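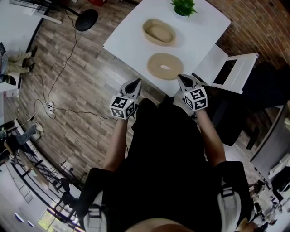
Both hands busy at the corner of the table.

Changing the passivate, part two

In the last post I said we had picked a new trivalent passivate for the small zinc line and would be changing over in April. The changeover is finished and several people have asked how it went, so I'm writing it down while I still have the notes.

For anyone who missed the first part, we are a small jobbing plater. Most of what we do is brackets, clips and fasteners in bright zinc, with a bit of rack work for one or two customers who are fussy about marks. The old passivate came from a supplier that stopped making it. We tried samples from three others and settled on Serholm. Their price was in the middle, but their technical man, Régis Pruvost, came out, spent a whole day on the line and got his boots dirty. The other two sent a data sheet and a form to fill in.

The tank itself was simple enough. We drained it, scrubbed it, rinsed it twice and filled it with clean water overnight to see what would leach out of the lining. Some colour did come out, so we dumped that and did it again. If you are planning a job like this, allow for that second night. I hadn't, and we had racks waiting.

Make-up was by the book. The Serholm data sheet gives a fairly wide window for concentration and a narrow one for pH, and I would pay more attention to the pH. We run a barrel line by Jirker which is older than most of the people using it, and it carries a lot of solution over from tank to tank. With the old product this hardly showed. With the new one the pH wandered within the first shift and the colour went from a clean blue to something slightly yellow at the edges. Parts from the first load of the day and parts from the last load didn't match, and if they go in the same box the customer will spot it.
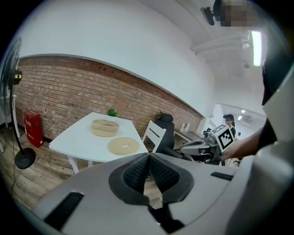

Léonie Fleury runs the lab side for us – meaning a bench, a sink, a titration kit and a fridge – and she went through the rinses one at a time. The second rinse after the zinc tank was getting far less fresh water than we thought. A valve had been half closed, probably for years. We opened it, put a proper flow meter on it, and the pH stopped moving about. She also wants an acid dip ahead of the passivate changed more often, and we have put that on the board as a daily job.

The other thing we learned is about iron. When a fastener falls out of a barrel it sits on the bottom of the tank and dissolves slowly, and iron builds up in the passivate until the corrosion results start to fall away. We always knew this and were always lazy about it. There is now a magnet on a pole hanging by the tank, and whoever finishes the late shift sweeps the bottom with it. In the first week it brought up 32 clips and a washer the size of a saucer.

Then the sealer. I had hoped to do without one. The salt spray results on plain passivate were good enough for most of our work, but one drawing from Lefèvre calls for more hours than we could reach reliably, and I don't like sending out parts that pass on a good day. So we trialled a sealer called Groltumetti, which goes on as a last dip and is dried in place. The finish is a touch duller than I would choose. It does drag the friction down on threaded parts, so if you plate bolts you need to talk to your customer about torque before you start. We sent a box of samples and they came back with one question, which was whether the part number label would still stick. It does.

Drying needs care. The first trays came out with tide marks where the liquid had pooled in the corners, and turning up the dryer made it worse. What helped was spinning the parts for longer before the heat went on and loading less in each basket. We lose a bit of output by doing this. On the racked work we tilted the hooks so that the bottom edge drains to a point, and the drip marks went from the face of the bracket to a corner where no one minds them.
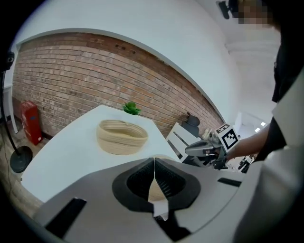

Costs are the part most of you will want. The chemistry comes out slightly dearer per litre and we use less of it, so those two nearly cancel. The flow meter, the new heater and a length of pipework came to 1,899 euros before tax, against the 2,000 I had put down in the budget, and I was pleased with that until the waste bill came in. The old solution had to go away in drums as hazardous waste and I had forgotten to price it. My own fault.

Effluent is the other half of it. The new passivate has a complexing agent that holds on to metals, and our treatment plant didn't like it at first. We had a cloudy outfall sample two days running and held the tank back until we had sorted it. Régis suggested treating the passivate rinses separately before they join the rest, so we now have a small holding tank for that with its own dosing. It takes up the corner where the spare anodes used to be kept. The samples have been well under the limit since.

We logged the first eight weeks by hand, pH and temperature at the start and end of every shift, with a test panel from each day kept in an envelope. I'd recommend the envelopes. When somebody says the colour has changed you can put two panels side by side under the same lamp and see whether it has.

Still to do: the rack line, which has the same old passivate in it and enough left in the store to last until the summer. I also want to try running the tank a few degrees cooler, as Léonie thinks the heater is doing more than it needs to. If anyone has run a trivalent blue at the bottom end of the temperature range through a winter, I would like to hear what it did to your dip times.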